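Bimbridge Household News
10 December 2021

Getting the sofa ready for company

The holidays put more people on the living room furniture than any other time of year. Light-colored upholstery takes the worst of it, and tufted seats collect crumbs in every dimple. A little work this weekend will save a longer job in January. Start by picking up the throw pillows.

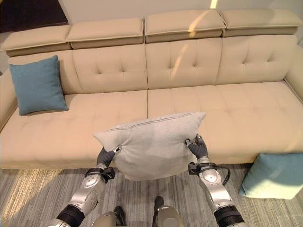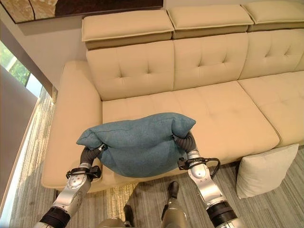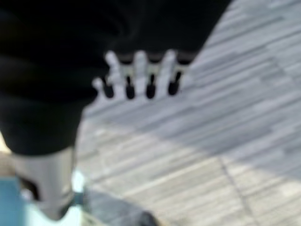
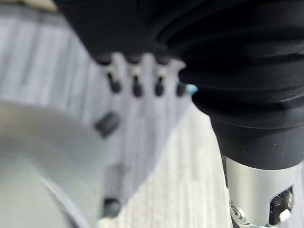
With the pillows off, vacuum the backrests first and work down to the seats. Use the soft brush head and go over each button in a small circle. The crevice tool is for the seams and the gap behind the seat cushions. Adjustable headrests should be raised all the way so you can reach the base, then set back where you like them.

Spots need a damp white cloth and a drop of plain dish soap. Blot from the outside in and let the fabric dry before anyone sits down. Check the care tag before using water at all. A tag marked S means solvent cleaner only.

Throw pillows hold dust longer than people think. Shake them outside, wash the covers if the label allows it, and plump each one by pushing in from both ends a few times. If a pillow stays flat after that, the filling is done. Rillar on Khoo Street has inserts in stock in all the common sizes.

The Stekix upholstery cleaner can be borrowed from the front desk for up to 3 days. It has gone out 37 times since June, so reserve early if you want it before the 25th. Bring your own towels.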